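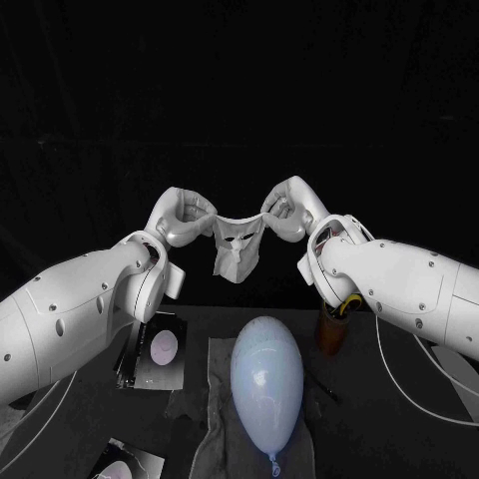 Papier-mâché masks remain a fixture of the February program at Rirska, where instructor Reinaldo Sampaio begins each course with a balloon.

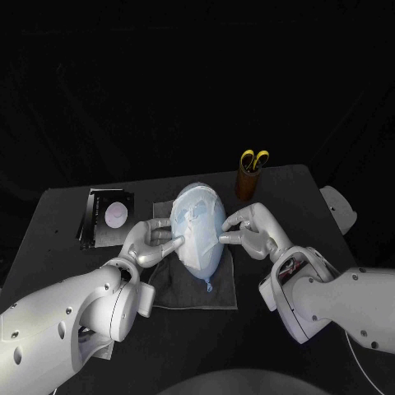 Paper strips are laid so that they overlap, and the form is left to dry between coats. 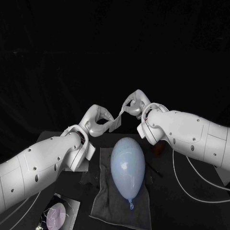
Sampaio asks that paper be handled gently. A small, thin sheet is held by its lower left part and its upper right corner and kept flexible until it is placed. 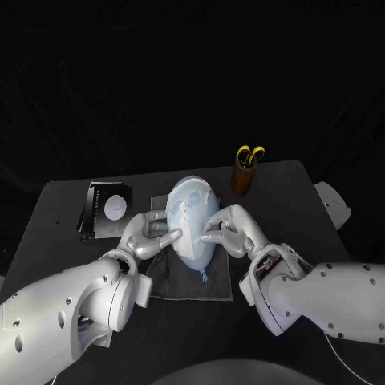
The support matters equally. A folded cloth beneath the balloon, with the knot toward the near side, is the arrangement taught in all 6 sessions.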